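Paltine, plataforma de reparto y barrido de aceras
Halteo. Ficha de producto, revisada el 2023-10-28

Paltine es una base de ruedas para tareas de calle: llevar bolsas de la tienda al portal y barrer el frente del local. Antes de salir a la acera, cada versión del programa recorre calles simuladas.

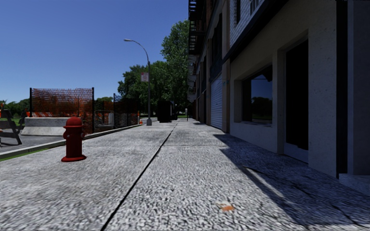
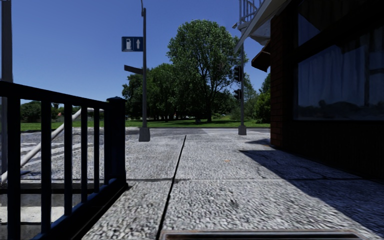
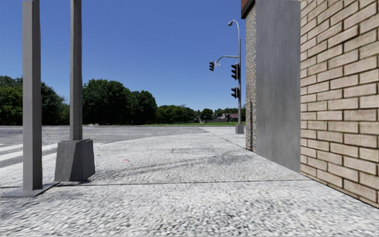
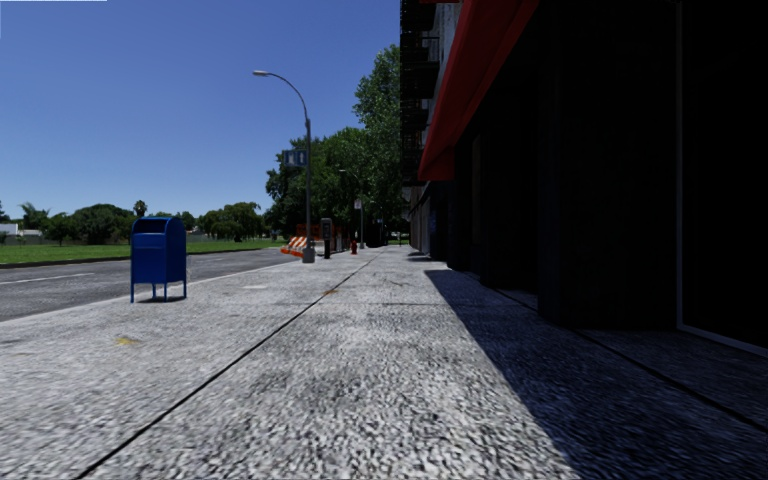 Aceras simuladas de Saltordale, a pleno sol.

Qué hace hoy
Sigue la acera hasta la esquina y se detiene antes del bordillo. Rodea obstáculos fijos como bocas de riego, buzones y postes. Barre hojas y papeles pequeños en pavimento liso.

Qué no hace todavía
No sube escalones ni abre puertas. No cruza sin un operador conectado. Las sombras muy marcadas aún le hacen frenar sin motivo, y en las rejillas reduce la marcha. Quien busque una máquina que recoja la compra y la deje en la cocina tendrá que esperar.

Características
Carga máxima: 8 kg
Autonomía: casi 4 horas
Cepillos incluidos: 3
Recorridos simulados de la versión actual: 1023

Módulos
El brazo Sầm, para coger bolsas por el asa, se vende aparte y sigue en pruebas. Malachy Lynch, responsable de ensayos, no lo recomienda por ahora para envases de vidrio.

Pedidos
Las unidades de noviembre se entregan con una jornada de formación en el local del cliente. Consultas sobre plazos y alquiler: Aoife Hegarty, departamento comercial.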